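Ticket: desk phone drops calls at 20 minutes
Site: Sirnau office, open room
Opened: August 27, 2024
Status: Closed, fix applied
Handled by: Birthe Hjaltested

Reported fault

Outgoing calls on the desk extension end without warning. Audio is fine until the drop, then there is silence and a fast busy tone. Incoming calls to the same extension stay up. The mobile app on the same account is not affected. The user first noticed it after the Fuvura router was swapped in early August.

Setup

Corded handset on a Kellidel base. SIP account hosted by Xia. Router is the Fuvura unit with stock firmware. No separate voice VLAN at this site.

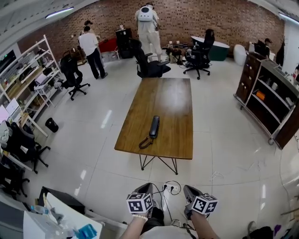 Step 1. Handset and cord

Swapped the coiled cord for a spare and reseated both plugs. Placed a test call to the echo service. Dropped as before. Put the original cord back. A bad cord would normally cut audio in one direction or crackle when moved, and neither was reported.

Step 2. Power and cabling

Moved the base to another outlet and changed the patch lead. No change. The uptime counter on the base carried on through the drop, so the base is not rebooting.

Step 3. Call logs

Pulled the SIP trace from the base. The far end sends a re-INVITE partway through the call to refresh the session. The base never receives it. With no answer, the provider sends BYE and clears the call. Session-Expires is set to 900 on the Xia side and the provider allows a grace period after that, which matches the reported time.

Step 4. Router

SIP ALG was enabled on the Fuvura by default. It was rewriting the Contact header on outgoing calls with a stale port. Turned ALG off under Advanced > NAT, saved, and rebooted the router. Registration came back on its own.

First test call after the change lasted longer but still dropped. The UDP timeout on the router was shorter than the keep-alive interval on the base, so the mapping was closing between packets. Set the UDP timeout to 400 seconds and the keep-alive on the base to 20 seconds. 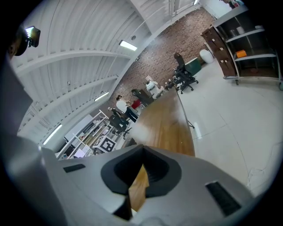 Step 5. Retest

Outgoing call to the echo service held past the old limit and through two session refreshes. Both re-INVITEs show in the trace with a 200 OK in reply. Incoming call also held. Hold and transfer tested, no fault.

Notes

The ALG setting comes back on after a factory reset of the Fuvura. Check it again after any firmware update. Router config has been exported and attached to the site record.

The base's clock was an hour behind, which made the first set of logs hard to line up with the provider's. Time server corrected while on site.

User has confirmed normal service. Closing.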